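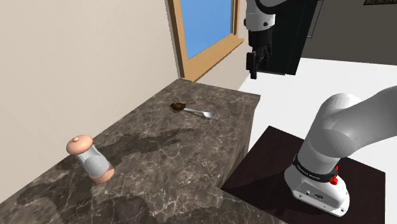 Back from the open day at the Torosby site. They run robot arm policies in simulation first and on hardware second, and for once the simulation half was open to visitors. Notes follow, mostly for my own use. 1/14

Format: groups let in at 25-minute intervals, one big screen, two engineers at the desk. One drove the software and the other took questions. No slides. I would like more open days to have no slides.

The set-up is a kitchen. One arm on a dark platform at the end of a marble-patterned counter, a window, a few small objects on the stone. The engineer called it "the Bristurby kitchen", after the office where the first version was put together.

The task is given as a line of text naming an object and where it should go. The policy gets camera images and joint positions and nothing else. It doesn't get object coordinates, though the simulator obviously has them and uses them for scoring.

Two views matter. One looks across the counter and takes in the base and part of the arm. The other looks past the fingers at the stone. The desk could switch the big screen between them, and the group I was in asked for the second one most of the time.

Scoring is stricter than I expected. An object has to be lifted clear, held, and put down inside a target region. Knocking a neighbouring object over is logged separately and doesn't fail the run. I asked why not. The answer was that they want the two numbers apart, and I think that is right.

Each run is capped at 60 seconds of simulated time. If the arm is still hovering at the cap, it goes down as a timeout and not as a missed grasp. Several published results I've read lump those together, and it makes them very hard to compare.

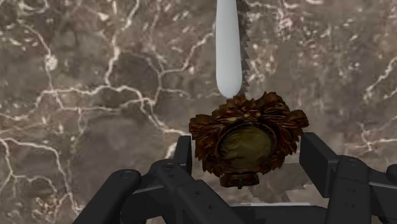

Wrist view, Torosby kitchen: carved ornament between the finger pads, nearer the left one.

On the ornament. Someone in the group asked why a kitchen needs one. The object library is called Barros and it is mixed on purpose – plain shapes next to awkward ones. A jagged leafy border gives the pads very little flat area to close on, so it's a decent test of where the policy chooses to grip.

An uneven gap either side of an object isn't fatal in itself. With a parallel closing motion, the near pad touches first and pushes the object across until the far pad meets it. Whether that ends in a grasp depends on friction and on how the object turns while being pushed. Both are settings in the simulator, and both are guesses until measured.

I asked where their friction values come from. Some are measured on a tilt rig, the rest are drawn at random from a range at the start of each run. The range is wide. They admitted it was chosen by hand and hasn't been revisited since June.

Shadows came up too. The ones on the stone have visibly stepped edges in the close view. The desk said shadow resolution is kept low for speed, and that light direction is varied between runs so the policy can't lean on it. No figures offered for how much the low resolution costs them. I'd want those before believing it costs nothing.

What I'd have liked: the same task on the real arm, straight afterwards, with the same objects. The hardware room, Nirlow, was shut to visitors. They quoted a gap between simulated and real success but wouldn't put it in writing, so I'm leaving it out.

Practical points if you go to the next one. The Q&A is 30 minutes and fills up with questions about jobs, so get technical ones in early, at the desk, while runs are going. Ask to see failures. They keep a folder of them and were quite willing to open it.

Small thing for the people who asked me beforehand: yes, you can request a replay from a given seed, and yes, it gave the same motion twice when we tried it. Parking is at the back, past the loading bay, and the sign for it faces the wrong way. 14/14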